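Filed under: Talks / Home & Habits

The Dining Table Is Not a Pharmacy: speaker notes, Tamara Roman, Bullville 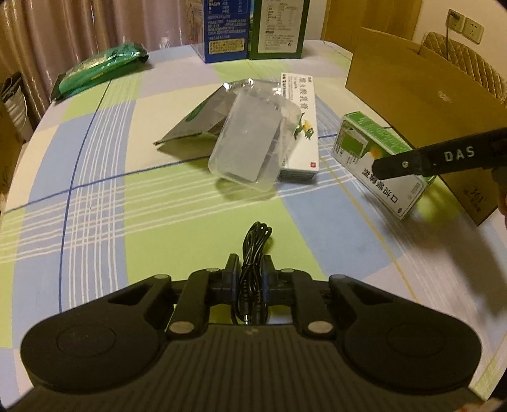
Start slow. Ask who has medicine in a kitchen drawer. Wait for hands. Ask who has read the dates on it. Enjoy the silence.

My own sorting day was in February. I gave it an hour. It took the afternoon and most of a pot of coffee, and I found a cough syrup older than my marriage. (Pause. If they don't laugh, move on, it gets worse.)

Why the table: good light, a chair, and you'll want it back by dinner, so you'll finish. I leave the plaid cloth on. Small pills don't roll as far on cloth. My sister says take it off. My sister has a dog that eats pills off the floor, so weigh that as you like.

Boxes. Keep them. I know they're bulky. The box usually has the name, the dose and the date, and a blister strip with the corner snipped off has a mystery. If the box is in a language only one person in the house reads, that person comes to the table. Write the plain name on a sticky label while they're sitting there. They will wander off.

Cartoons on the packaging: kids love a lizard. Kids will also open a box to look for more lizards. High shelf, with a latch.

Clear trays. I spent $36 on a set with lids and use the trays. The lids are with the Tupperware lids now, wherever that is. One tray per person, one for fever and colds. Stand a box on end if it won't lie flat and stop fussing.

Anything expired goes to the pharmacy take-back. Don't flush it unless the label says to. Someone will ask about the sink. Same speech.

Skip the Fliltach story if we're running late.

Handouts are by the door. Take two, you'll lose one.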